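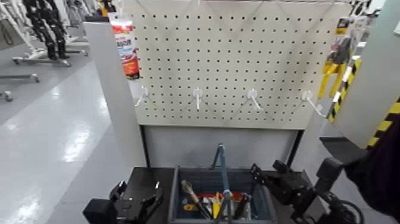
An empty hook is a question the customer has to answer for herself, Marloes Maes told us in June, and most of them answer it by walking out. She objected to the way our first draft treated a gap on the wall as a stock problem only. In her view a gap also changes how people read the goods on either side of it. We have kept her objection in mind in this section, although our data support only part of it.

4.2 Gaps on hanging displays

Hanging goods differ from shelved goods in one respect that matters here. On a shelf, a missing item is often hidden when its neighbours are pulled across the space. On a pegboard the fitting stays where it was, and the gap is plain to anyone standing in the aisle. Earlier work on out-of-stocks deals mostly with grocery shelves, and we found little on hardware, craft or stationery walls.

The sample covers 20 shops, all of them smaller than a typical suburban hardware store. Kimmont supplied delivery records for the hanging lines and Van Rooij supplied the till data. After removing seasonal goods and lines sold only by special order, 3016 product records remained. Each was matched to its place on the wall using the shop's own plan. Where the plan was out of date, which was common, we used the position noted by the field worker on the first visit.

We also spoke with 384 shoppers at the exit. They were asked what they had come in for, whether they had found it and, if not, what they did next. Answers were coded by two readers, and disagreements were settled by a third. Shoppers who could not name an item were left out of the substitution analysis but kept in the count for time spent in the shop.
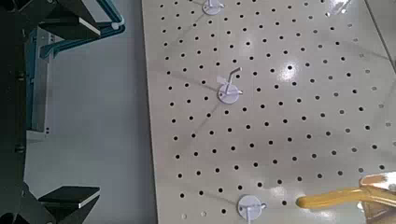
Spacing turned out to be harder to record than stock. Shop plans show each product as a rectangle of fixed width, and staff follow them loosely. Hooks get moved when a wide package arrives and are seldom moved back. A board with an even pattern of holes puts up little resistance to this, and three white hooks can end up on a diagonal line, as they have here, where a plan would normally show a row. White hooks on an off-white board are also easy to miss from a distance, and glare off the painted face makes it worse. We therefore coded position by hole, counting from the upper left corner, and dropped the row numbers printed on the plans.

Coding by hole took longer but removed most of the disagreement between field workers. It also brought out a pattern we had not looked for. Lines hung out of row were refilled later than lines hung in row, even when both arrived in the same delivery. Geert Hermans suggested that staff fill by sweeping along a row and pass over anything that sits above or below it. We did not observe enough refills to test this.

The Wolline range was treated separately. Its packages are 600 mm long and hang from a pair of hooks, so that a single missing hook takes the line off display while stock may still be in the back room. Perkar goods came on a backing card and raised no such difficulty.

Fittings other than hooks were recorded but not analyzed. They include brackets, bars and clip-on trays, and the shops' names for them varied so much that we gave up on a common list and coded by form alone: slotted, flanged or plain.
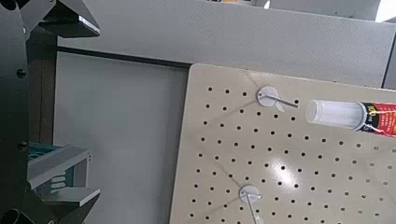 Figure 3. Light grey metal bracket with stepped edges and small slots cut into its face.

Slotted fittings were more common near the counter than at the back of the shop. Since they usually hold heavier goods with a slower turnover, gaps on them lasted longer, and the exit answers rarely mentioned them. We return to slow lines in section 4.4.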